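Home » Technology for Schools » Planning and Money » How a School Buys a Robot Arm

How a School Buys a Robot Arm

Written by Celeste Teixeira. Ages 9 and up.

A robot arm is a machine with joints that a computer can move. Before a school buys one, somebody has to write a budget. A budget is a list of what will be paid for and how much each item costs.

Step 1. Decide on the job

The job comes first. Sorting blocks is a light job. Lifting a bucket of sand is a heavy job and needs a stronger, dearer arm. The heaviest load an arm can hold safely is called its payload. 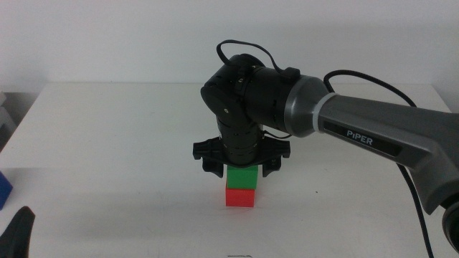 The second number to look up is reach, the distance from the base of the arm to the furthest point it can get to. Measure the table before choosing. If the reach is too short, part of the table is wasted.

Step 2. List everything

The arm is one line in the budget. These lines go with it:

Gripper (sometimes sold separately)
Cables and power supply
Table that does not wobble
Computer
Spare finger pads
Training for staff

Moura Primary planned for one arm and left out the table. Yvonne Garside, who kept the school's accounts, added it in November and the total rose to £2,045.

Step 3. Check the gripper

A gripper with two fingers can only pick up things narrower than its widest opening. Write down the width of the largest object in the job and compare it with the maker's data sheet. Soft or round objects may need different fingers.

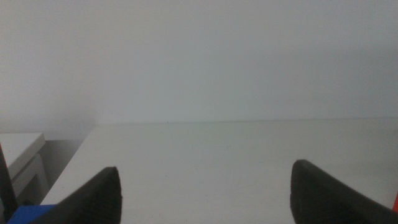

An open gripper with two black fingers, and the clear table beyond it.

Step 4. Plan for later costs

Parts wear out. Finger pads are cheap and cables cost more. Ask the seller these questions:

How long is the guarantee?
How many weeks does a repair take?
Can spare parts be bought one at a time?

Moura Primary asked two sellers, Tondeseo and Cumach. One quoted 16 weeks for a repair and the other quoted 9. The school wrote both answers next to the prices.

Words to know

Budget: a plan for spending money.
Quote: a price a seller offers in writing.
Payload: the heaviest load an arm can hold safely.

Page checked 9/10/25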